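Unit 6. Automation on the Refurbishing Line
Work and Technology, course handout

Read this before the February session. Bring your notes from Unit 5 on job analysis, because we use the same task list format.

Background

Trason takes in used office computers, tests them, replaces what needs replacing and sells them to schools and small firms. The site has 270 employees. Most of the work is still done by hand at benches: open the case, check the boards, pull or reseat cards and memory, clean, close, test, label. In the second year of the project covered here, the company put robot arms on part of the bench work in one hall. The integrator was Deng, a small engineering firm. The software that assigns jobs to arms and people is called Jikell.

The company did not automate the whole bench. It picked three tasks: removing expansion cards, removing memory, and unplugging internal cables. All three had been listed by the safety office as hard on the hands and wrists.

Tasks and jobs

A job is a bundle of tasks. When a machine takes over some tasks, the rest of the bundle stays behind, and somebody has to decide who does it. There are usually three ways this goes.

1. The remaining tasks are kept together and the job stays, with a different mix of work.
2. The remaining tasks are spread over other jobs and the original job ends.
3. New tasks appear (loading, clearing faults, checking results) and a new job is built around them.

At Trason all three happened in the same hall. Bench technicians kept diagnosis and final testing. The job of strip-down helper was closed, and the people in it were offered other posts. A new post called cell operator was created, one for every two arms.

Figures from the first year

Units through the hall in the last month before the change: 1051.
Strip-down helpers before the change: 3.
Hours of operator training logged in the first year: 231.

Note that the training hours do not include time spent learning on the job with an experienced operator beside you. Several operators said this was where they learned the most. The company had not budgeted for it, and it showed up in the accounts as low output.

What operators reported

Interviews were done in the break room, in the afternoon, with no supervisor present. The main points:

The wrist pain got better. This came up in almost every interview.

The pace felt different. At the bench a technician could slow down on a difficult machine and make up the time on an easy one. With Jikell handing out the jobs, the next unit arrived when the software sent it. Operators asked for a hold button and got one after four months.

Older desktops caused most of the stops. Cases differ from model to model, and a card that a person frees with a small wiggle can be awkward for an arm. Operators learned which models to send straight to the manual bench – knowledge that was not written down anywhere until one of them started a list.

Some technicians missed the strip-down work. They said it had given them a first look at a machine, and that they often spotted a fault while their hands were busy with something else.

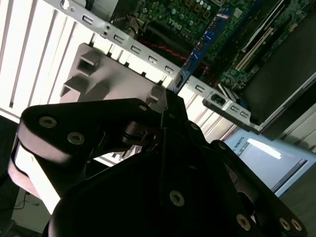
Who should decide which tasks go to the machine?

The people who do the tasks now should have a formal part in that decision, together with the engineers and whoever is responsible for safety. Managers usually know the output of a job but not all the small steps in it, and those steps are where most of the trouble starts.

Comparison case

Casa repairs household appliances in a smaller workshop and bought arms from the same integrator. There the technicians drew up the task list themselves before anything was ordered. They kept strip-down in their own hands and gave the arms parts sorting and lifting. Output rose more slowly than at Trason, and no post was closed. The two sites handle different goods, so compare the way decisions were made and leave the output alone.

Terms to know

Task allocation
Residual task
Cell operator
Tacit knowledge
Machine pacing

For the session

Choose a job you have held or can observe. List its tasks, mark the ones a machine could take over, and write half a page on what would happen to the rest. Hand in the list and the half page together, on paper.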